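Varuma 563 Infrared Repeater Kit

Part of the Drerna range of home control accessories by Maditz

Overview

The Varuma 563 passes infrared commands from a handheld remote to equipment kept behind closed doors. A receiver eye is fixed where the remote can reach it, and the signal travels by cable to a small distribution block inside the cabinet. Emitters connected to the block repeat the command to each device. The kit works with ordinary infrared remotes and with programmable models, and it needs no software, account or network connection.

The 563 replaces the Varuma 56, which was withdrawn in April. Emitters from the older kit fit the new block. The older receiver eye does not, as the plug has changed from two contacts to three.

What is supplied

Distribution block
Receiver eye with fixed cable
2 twin-head emitters
USB power cable
Adhesive pads and cable clips
Printed installation sheet

A mains adaptor is not supplied. Any 5 V USB adaptor can be used, or a USB socket on the television, provided that socket stays live when the television is in standby. Many do not. If the block loses power with the television, the remote will be unable to switch the television back on through the repeater.

Positioning the receiver eye

The eye should face the seating position and be kept out of direct sunlight. Fluorescent lamps and some older plasma screens give off enough infrared to keep the receiver permanently triggered. The status light on the block shows this: it should be dark when no button is pressed. If it flickers or stays lit, move the eye further from the screen or turn it slightly to one side.

The eye can be stuck to a shelf edge, a cabinet frame or the lower edge of a television. Clean the surface with a dry cloth before applying the pad. Pads reach full strength after a day and should not be repositioned once pressed down.
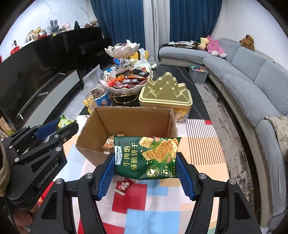

A bag of savoury crackers held above a patterned tablecloth.

Fitting the emitters

Each emitter head is placed over the infrared window of one device. The window is usually behind the dark plastic part of the front panel, but its exact position varies. To find it, hold the remote almost touching the panel and move it along slowly while pressing a button. The point where the device responds most reliably is where the head should go.

The heads are see-through to infrared from the front, so a device can still be operated directly with the cabinet door open. Where two devices share the same command codes, for example a pair of identical set-top boxes, the repeater will operate both. Separate control needs the Hughes switching block, sold separately.

Use with programmable remotes

A programmable remote that sends a sequence of commands from one button can be used without changes. The repeater adds no noticeable delay. If one device in a sequence fails to respond, check the emitter first, then increase the delay between commands in the remote's own settings. Televisions in particular may ignore an input command sent too soon after power on.

Remotes that use Bluetooth or radio will not operate the repeater. Some streaming box remotes use radio for navigation and infrared only for volume - in that case the volume buttons will be repeated and the others will work as before, without the kit.

Specification

Model: Varuma 563
Order code: 708
Supply: 5 V DC via USB
Emitter sockets: 2
Devices controlled: up to 4 with the emitters supplied
Receiver connection: 3.5 mm, three-contact
Emitter connection: 3.5 mm, two-contact
Use: indoor, dry locations only

Troubleshooting

No light on the block when a button is pressed: check the power supply and make sure that the receiver plug is fully home. The last part of its travel is stiff.

Light on the block but no response from the device: the emitter is out of position or plugged into the receiver socket. The receiver socket is marked with a ring.

Device responds twice to one press: the remote is reaching the device directly as well as through the emitter. Close the door or cover the head with opaque tape.

Spares

Receiver eyes, twin-head emitters and adhesive pads are stocked separately. Quote the order code from the underside of the block.

Page revised October 2023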